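Visit report: returns and packaging sorting at the Bridholm site
June 5, 2025
By the Druvham operations desk

The Bridholm building handles returned goods and loose packaging for a group of small retailers. Grustent, which runs it, moved part of the sorting work to two-arm robots in November and opened the floor to visitors this spring. We had half a day: a short safety briefing, the intake hall, the sorting stations, and a session with the shift leads in the canteen.

Intake is still manual. Cartons arrive on pallets, are opened at a bench, and the contents are checked against a return slip. Anything resalable goes to a separate room. What remains is a mix of opened boxes, foam, plastic bags, bottles and small carded products, and this is the stream the robots work on. The site receives 1,000 returned parcels on a normal day, and 300 of them end up with something in the mixed stream.

Before the change, that stream was sorted by hand on the evening shift. Each person stood at a table and separated items into cardboard, rigid plastic, film, foam and product. The work was simple but hard on the wrists and shoulders, and the evening shift had the highest turnover in the building. Grustent gave this as the main reason for starting there. Labor cost was mentioned second.

The stations are plain. Each has an ordinary table and a pair of arms with two-finger grippers, controlled by software from Kaimal. Items are put on the table by a person, in no fixed arrangement, and the arms pick them off one at a time. Grustent tried a conveyor during the first weeks and removed it. Items overlapped too much at the speed the belt needed to make sense, and the stops cost more time than the belt saved.
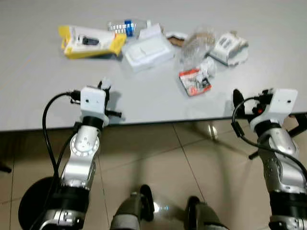 Film and bags are the slowest category. A bag has no stable shape, and the position the software calculates for a grasp may be wrong by the time the fingers close. Kaimal's current release makes a second attempt from a different angle and then flags the item for a person. Bottles are easy once they are lying down. Foam trays can be picked reliably by the edge but tend to be squeezed out of shape if the grip force is left at the default, so the site keeps a lower setting for them.

Carded products are handled with more caution. A blister pack with the product still inside should not go to recycling, and the decision depends on whether the pack has been opened. The robots place all of these in a review tray. A person makes the call. The shift leads said they had asked for this rule themselves, after a week in which unopened stock was found in the plastics cage.

The staffing figures were given to us in the canteen. The site has 50 people on its sorting roster, the same number as before the robots. Of these, 43 have completed the station course, which covers restarting after a stop, clearing the table safely, changing gripper fingers and logging a wrong pick. The course takes two days and carries a small pay step. The remaining staff have either not been scheduled yet or have asked to stay at intake.

Opinions on the floor were mixed. Several sorters said their shoulders were better and that they would not go back. Others found the new work harder to settle into: long stretches of watching, then several flags in a row. One shift lead said that the pace used to be set by the people at the table and was now set by the queue on the screen. The site has responded by rotating people between stations and intake every two hours – previously it was once per shift. The rotation is popular, although it makes the handover notes longer.

Logging is an open problem. Each wrong pick should be recorded with a category, and the category list came from Kaimal. It has one entry for all cardboard, and the sorters would like to separate flattened pieces from boxes that are still partly folded, as the two fail in different ways. The request was sent in writing and had not been answered at the time of our visit.

We also asked about noise and space. Noise is low enough for normal conversation beside a running station. Space is tighter than before. The walkway behind the last station is narrow for a pallet truck, and drivers now use the outer door, which adds a trip across the yard in all weather.

Two points apply to our own site at Druvham. Our mixed stream is smaller and contains more film, so the number of flagged items per hour would probably be higher. Our evening roster is also too short to copy the two-hour rotation without moving people from packing. We have asked Grustent for its stop log by item category and will compare it with our own material before requesting a quote.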